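2021-12-16

Home late, feet dead, writing this before bed or I won't.

Open day at Laxdal. Bus took forever, walked the last part, got my badge from a basket by the door. Badge number 204, so somebody was there well before me. Coffee decent. Bag check slow.

Went round the Fonance stand first. All slides, no machines. Took the leaflet and left. Then a conveyor thing sorting small parcels, very loud, could not hear a word the guide said. Ciltance had a floor scrubber driving itself up and down a taped lane — kids loved it, I got bored after two laps.

Then the Duveck room, which was what I came for. Had to wait in the hall, they only let in 17 at a time and I was number 18 of course. Stood there reading the fire plan. When we got in it was much quieter than I thought. I expected whirring. More like a desk fan.

The job was pouring a drink. Sounds like nothing. The guide said the hard part is the tilt, becuase the weight moves while the bottle tips. Said they've logged 86 pours since they set the table up, and they want a lot more before January. A man behind me kept asking about price. She would not give a price. He asked 4 times.

I liked the hands most. Kept looking at my own on the ride home, how I hold a cup without thinking. Must of looked odd to the woman across the aisle.

Want to go again if they do it next winter. Need to return the badge clip, still on my coat. Also call the dentist.

Pictures before I lose them.

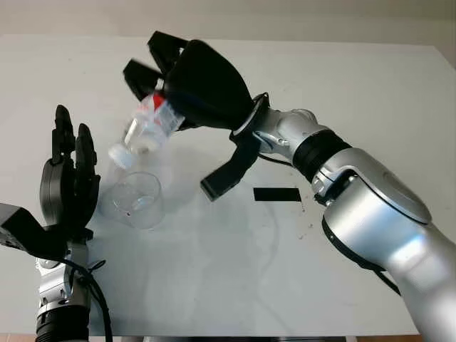
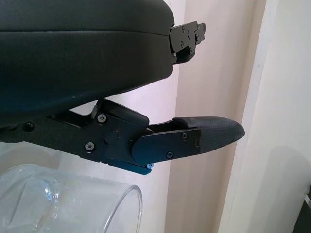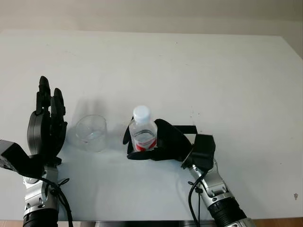

Black hands, clear bottle in the first and last, the second one is the fingertip close up.

Question I wrote on my leaflet and did get to ask: does someone steer it the whole time?

Depends on the day, she said. For the open day a person starts each run and can stop it, and the arms do the moving in between.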